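Startseite
Anleitungen
Nurkitz Wäschetrockner
Abschnitt 4: Feinwäsche und Pflegeetiketten

Das Programm »Fein« wird in der Werbung gern als Lösung für alles verkauft. Verlassen Sie sich nicht darauf. Auch im Schonprogramm bleibt ein Trockner ein Trockner, und manches gehört auf die Leine.

1. Lesen Sie vor jedem Durchgang das Etikett. Ein durchgestrichener Kreis im Quadrat heißt: nicht in den Trockner. Ein Punkt steht für niedrige Temperatur.
2. Schließen Sie Reißverschlüsse und wenden Sie bedruckte Teile auf links.
3. Füllen Sie die Trommel höchstens zur Hälfte.
4. Wählen Sie »Fein« und stellen Sie die Temperatur auf 60 Grad oder weniger.
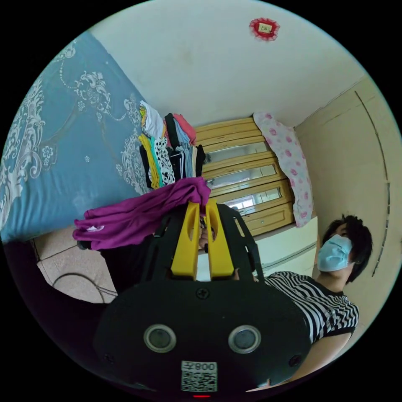 Abb. 3: Violettes Kleidungsstück mit kleinem weißem Etikett

Hinweis: Die Restzeitanzeige ist eine Schätzung, und keine besonders gute. Im Probelauf von Notburga Lehner brauchte eine halbe Füllung fast 170 Minuten, angezeigt wurde deutlich weniger. Planen Sie entsprechend.

Achtung: Teile mit Schaumgummi, Gummierung oder Ölflecken niemals maschinell trocknen. Brandgefahr!

5. Reinigen Sie das Flusensieb nach jedem Durchgang. Die Kontrollleuchte meldet sich nach unserer Erfahrung zu spät.
6. Nehmen Sie die Wäsche sofort heraus. Der Knitterschutz von Nurkitz dreht die Trommel zwar weiter, Blusen müssen Sie trotzdem bügeln.

Trocknertücher von Fakwood können Sie verwenden. Einen Unterschied haben wir nicht bemerkt.

Stand: 6. Juni 2020
Bearbeitung: Babak Ghorbani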